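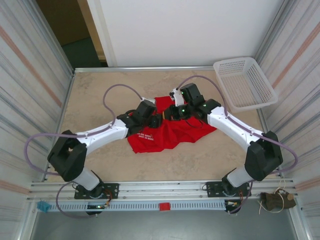

The man who runs the Plumidlow laundromat has asked me not to use his name, on the grounds that his mother still thinks he's in insurance. We meet at seven in the morning, before the rush, and he makes coffee on a hot plate between two dryers.

He bought the place from a firm called Munteanu, which owned 60 laundromats and, by his account, had visited very few of them. "They sent me a binder," he says. "Page one told me to smile. The page about the boiler was missing."

What has he learned about people? He looks pained. "They overload. You could build a washer the size of a church and they'd bring one more towel." He puts most of his repair bills down to this, and the rest to coins, hairpins and, once, in February, a full set of measuring spoons.

On the subject of shirts he is harder to stop. He thinks most T-shirts are killed by heat. "Cold water, inside out, hang it up. It's cotton. It was a plant, it doesn't want to be baked." And folding? "I fold for customers. At home I have a chair."

The folding service costs 5 dollars a bag and brings in more than the vending machine, though he is fonder of the vending machine. It doesn't phone him to ask where its other sock is. Lost socks go into a drawer by the door, and he has stopped opening it all the way.

Then there is Bonby, the chain that opened across the street with an app, a loyalty card and a scented waiting area. He went over for a look. "Very nice. Lavender. I sat there and I got a headache." Some of his regulars left for a month or so and drifted back, complaining about the passwords.

His own machines are old Turura front loaders, and he will hear nothing against them. One has a counter on the back, which read 3410 when he moved in. It still does. "It runs fine," he says. "It just quit keeping score."

I ask whether he'd ever sell. Someone offered once, he says, but they wanted to put in a juice bar – and here he gets up, because a woman has come in with a comforter and is eyeing the smallest washer in the room.

"Ma'am," he says. "No."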